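Music News | Live

The four-piece band Midis will open its summer tour at Grirar Hall in July, the venue confirmed on Friday's program sheet. The group will play 16 dates in support of its second album, which was released by Skasto Records in the spring. 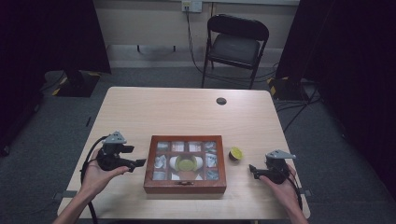 Tickets for the opening night are limited to 1,403, the full standing capacity of the hall. A first allocation of 1,000 will be offered to members of the label's mailing list, and the remainder will go on general sale at the box office. Each buyer may purchase no more than two tickets.
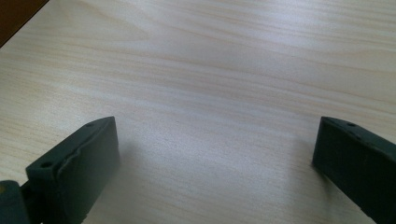

Posted by Skasto Press Office, April 27, 2019

Support on all dates will come from Hashemi, a duo whose first single was recorded at the same studio as the new album. Doors will open one hour before the first performance. Patrons under the age of 16 must be accompanied by an adult, and bags will be checked at the entrance. Requests for accessible seating should be made to the box office at the time of booking. Further dates may be added, and any changes to the schedule will be published by the label.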